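Gathering examples at Rinham: speaker notes, 4th August

Slide 1. Good morning, and thank you for coming back after the coffee! I'm going to talk about the slow part of the Stirnport project, the part where people do a chore over and over so that a learning system has something to copy. If you came for the network diagrams, my colleagues from Drelarstead have those after lunch, and they're lovely.

Slide 2. We began in May with wiping and cleaning. Everybody has wiped a window, so everybody thinks they know how it goes (I certainly did), and then you watch a few dozen people do it and find they hold the cloth every way you can imagine. Pause here and ask the room how they'd start on a pane, top or bottom. Let them argue for a bit. 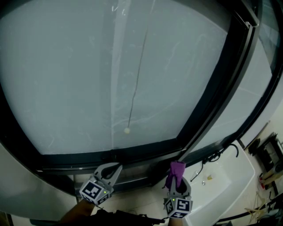
How many examples do you need before training is worth starting?

We started at 40 for each task, which was enough to show us our mistakes, and we have 1217 in the full set now.

Slide 3. Talk about the hand-held grippers. The person does the chore with them in place of bare hands, and the marker cubes let us work out where each gripper went. Mention that a crumpled cloth is hard going for the model, as it never has the same shape twice, and that a pale, frosted surface with streaks on it gives it precious little to hang on to.

Slide 4. The Skjelbred rules, so called after the building where we wrote them up. Keep both cubes in view when you can. Don't rush. If you drop the cloth, pick it up and carry on, and leave the recording in! We used to throw those out, and I'm still sorry about it, because recovering from a fumble is exactly the sort of thing we'd like the system to learn.

Slide 5. Each person works for nearly 4 hours with plenty of breaks. Tired wrists make odd examples. Take questions here, and remember to repeat them into the microphone for the people at the back.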